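Retail Basics, Unit 4: Pricing Small Things
Handout for the evening group, Dularthorpe

Read this before the session. Those who read it during the session will be easy to spot.

Last time we covered markup on large goods, where the customer thinks hard and walks away. Small goods work differently. A person who spends a month choosing a kettle will buy a hair tie in the time it takes to sneeze. Hair ties, bracelets, clips and bangles belong to what the trade calls impulse lines and what parents call "put that back."
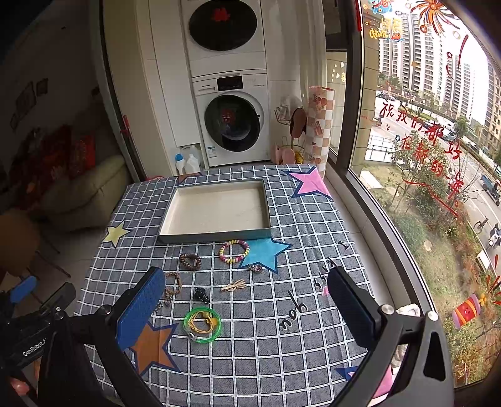
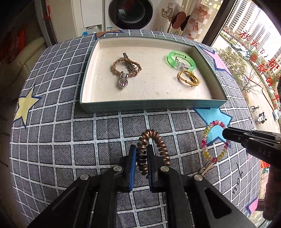

Cost price. Write down what you paid, including postage. Students always leave out postage, and then wonder where October went. Our practice shop, Nustura, bought 100 mixed pieces from a wholesaler called Litum. You will find the invoice at the back of your folder, coffee stain included.

Margin and markup. They are different numbers. Buy at $2, sell at $4: the markup is 100 percent, the margin is 50. Use the wrong one on a loan form and the bank will be very polite to you.

Worked case. In its first year Nustura took $1,778 on small accessories. The stock it sold had cost $571. Gross profit is therefore $1,207, a lovely figure. Now take off rent for the stall, bags, card fees and the sign with the spelling mistake, and see how lovely it stays. Costs are on sheet 2.

Shrinkage. Small things leave without paying. They also fall behind the counter, go home in pockets by accident and get worn by the staff. Put in an allowance and don't take it personally.

For next session: finish the Nustura sheet, then do the same for Aidoo, which sells phone cases and has much worse habits. Show your working. Bring a calculator that is not also your phone.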